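Matte taupe for a display wall, gloss level question

Florkadness
Posted 26th November
Repainting the long wall in the hall. It is 12 feet wide with one window at the far end, so light rakes across it all afternoon. Current paint is an eggshell and every roller lap shows. I want a gray-brown, nothing pink in it. Is dead flat the only answer, or does the primer matter more?

Prikholm
Flat hides laps, primer evens out suction. You need both if there are patches in the drywall. Sand to 120, prime the whole wall, two coats with the same roller sleeve. Don't cut in all the edges first and come back after lunch - that is where the picture framing comes from.

Cuesta
Disagree on flat. In a hall it burnishes wherever a bag or a shoulder touches it, and you can't wipe it. I would skim the wall and use a washable matte. More work once, less work later.

Prikholm
Skimming 12 feet of sound drywall to avoid a gloss problem is overkill. Keep a quart back for touch-ups.

Cuesta
Touch-ups flash under raking light, even in flat. I did 52 of them in a rental and could find most of them from the door.

Stondach
For the color, I would go about this dark and no darker. Anything deeper goes muddy away from the window. 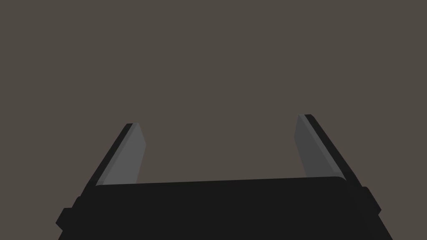

Muted gray-brown, against black. Judge it on a decent monitor.

Florkadness
Close to what I had in mind, maybe a step lighter. Does it go green under a 2000 K bulb?

Stondach
At that temperature it goes orange, same as everything else. Paint a sample board and move it along the wall.

Cuesta
Two coats on the board, and primer under it. One coat reads lighter.

Florkadness
Ordered the washable matte in a sample pot. Still undecided on skimming.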